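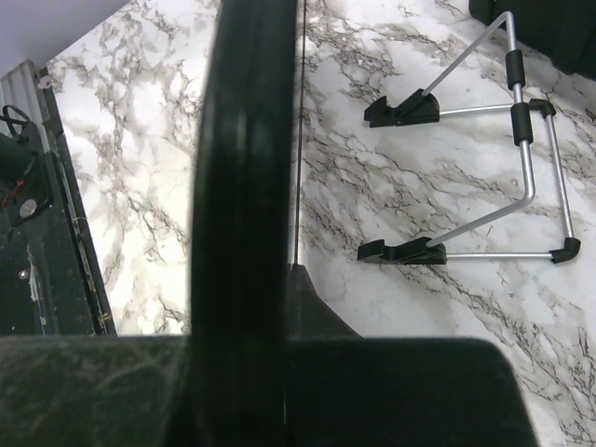

The folding tablet stand on the kitchen counter. Silver rods, black plastic hooks at the front.

Zulov Folding Tablet Stand, review after a few weeks of kitchen use

I bought this in November to hold a tablet while I cook. Before that I leaned the tablet against the flour canister, and it slid down most evenings. I paid full price at Mosberg, and nobody sent me anything for free. I have a 10-inch tablet in a thin case and a smaller e-reader, and I have used the stand with both.

What it is

A wire-type stand. The frame is made of aluminum rods, and the two front hooks the tablet sits on are black plastic. There is no base plate, no clamp and no charging feature. It came in a plain cardboard sleeve with a folded instruction sheet. The sheet is in four languages and has one drawing, which was enough.

Weight on my kitchen scale is 131 grams. The listing did not give a weight, so I am putting it here for anyone who wants to carry it in a bag.

Setting it up

You pull the back section away from the front until it stops, then set the tablet on the two hooks. The first few times I had it upside down. The hooks go at the bottom with the open side facing you. Once you know that, it takes a couple of seconds.

The joints were stiff out of the package. They have loosened a little but still hold where I leave them. If yours are very stiff, open and close it a dozen times before you put anything expensive on it.

In use

Steady enough for reading a recipe and scrolling. Tapping near the top corners makes the tablet rock a bit, more so in portrait. Landscape is better. I would not type on it for long.

The hooks held my tablet in its thin case with room to spare. With the thick rubber case my kids use, it did not fit. The instruction sheet says 16 mm maximum, and I would take that seriously. Measure the case with the tablet inside, including any flap folded behind it.

My counter is a white marble pattern with a lot of gray and brown veins, and it is fairly slick. The stand stays put on it when there is weight on the hooks. With only the e-reader it will creep if you bump it. A folded dish towel underneath fixes that. I have not found any scratches on the counter, and I did look, because the veining would hide small ones.

Cleaning

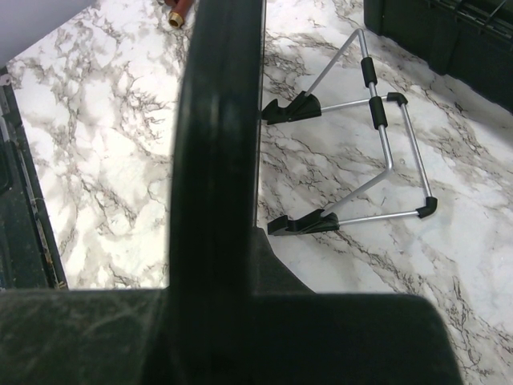
The rods wipe down with a damp cloth. The plastic pieces take more work. Flour gets in behind the raised part of each hook and turns to paste if you go straight at it with water. Use a dry toothbrush first. I have not put it in the dishwasher and the sheet does not say whether you can.

Fingerprints do not show much on the silver. Cooking oil does, and it makes the rods slippery to fold, so wipe it off the same night.

Storage

Folded, it goes in the drawer with the measuring spoons. It does catch on things. The hooks stick out from the frame even when it is closed, and mine has come out of the drawer with a whisk attached more than once. I now keep it on top of everything else, toward the front.

Compared with the Meredith

I had a Meredith stand before this, the solid plastic kind with a fixed angle. It was heavier and did not move at all when you tapped it. It also took up a shelf and I could not change the angle for standing versus sitting. If you have the space and never need to put it away, that type is the better one for tapping. For a small kitchen I prefer the Zulov.

Good

Light, folds up, fits in a drawer
Joints hold their position
Easy to wipe down apart from the hooks
No charging parts to break

Not so good

Rocks in portrait when you tap high on the screen
Too narrow for thick cases
Hooks snag on other things in a drawer
Moves on a slick counter if the device is light

Would I buy it again? Yes, for recipes and video. For a desk I would get something with more weight to it. Mosberg takes returns for 90 days with the sleeve, so keep the sleeve until you have tried it with your own case.

4 out of 5

Posted 26/12/2025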